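The Smaller Apartment Will Not Save You

Every December the same advice comes back: sell up, move somewhere smaller, live better. Clevier, a firm that sells compact homes on Oltunska, sent me a brochure promising "freedom per square foot." I read it twice and still couldn't find the freedom.

I did find a service charge of 215 a month, plus 228 a year for a storage cage in the basement. So you give up a spare room and then rent a piece of it back.
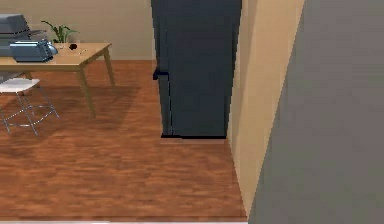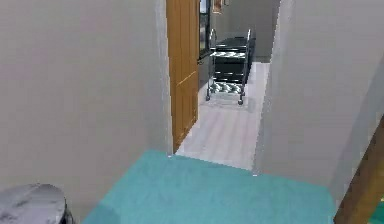
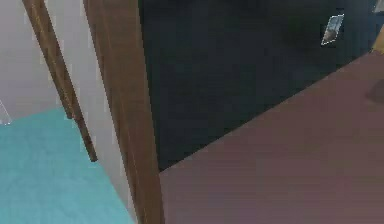
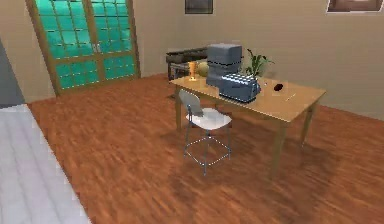
Moving costs are where the sums get shaky. Alva, the mover the brochure suggests, quoted me 2348 for a short trip across town. The brochure allows 1000. When I asked the sales office about the gap, I was told most buyers "let go of things" first. Maybe they do. I have let go of things before and then bought them again at full price.

The people I spoke to on Celtska who had made the move were split. One couple loved it. Another had a dining table at a cousin's place and no plan for getting it back.

Small homes can be cheaper to heat and quicker to clean, and I don't doubt that part. But ask for the monthly charge in writing, get your own moving quote, and measure the sofa before you sign.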